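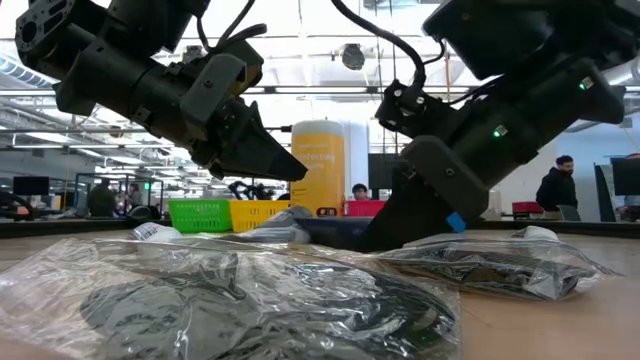 Re: [Nernham Walkers] Sostano – what do we do about the long day?

Hello all,

Valter wrote on Sunday:

> I have walked the Sostano ridge in March and I would not do it
> in one go with a mixed group. It is 600 metres up before you get
> a decent place to sit down. Could we stop at the lower hut and
> split it? Also, is anyone bringing a real map?
> Valter Midtbø

Well, I'm with Valter on this one! I did the same ridge with my sister years ago (she still brings it up at Christmas) and we got to the top far too late, ate everything we had in ten minutes and then came down in the dusk with one torch between us. Lovely views, mind you. So yes please to the hut, and I'd happily lose the morning in the village to make room for it, even if that means missing the cheese shop.

I rang the hut and a bed is 155 for the three nights with supper, or 261 if you want one of the small rooms with a door that shuts. Bring your own sheet sleeping bag. They were very nice about vegetarians, a bit vague about breakfast.

On maps – I've got the old Amundsen one, which shows the path on the wrong side of the stream but is otherwise very good, and I'll bring that. If somebody has a newer one, even better.

Then packing, as Jean asked. I swear by clear bags inside the rucksack, one for each sort of thing, so you aren't tipping the whole lot out on a wet bench to find your gloves. Big ones are best, they squash down, and you can see what's in them.
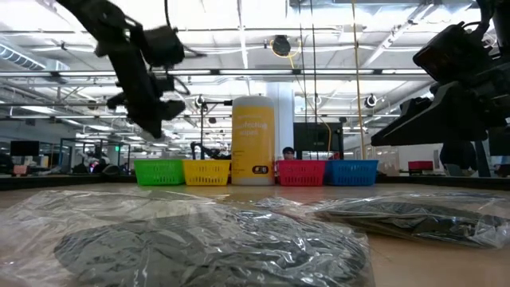

Clear bags with dark things in them, baskets behind.

Boots: please, please wear them in first. I'm still in my Celtiters, resoled twice and going strong, but the first week in them was misery and I had plasters on both heels until Easter.

Can you let me know by Sunday evening if you want a bed or a room? I'll ring them again after that – the line's best before 9 in the morning, apparently.

See you on the hill,
Maggie

2 comments · Share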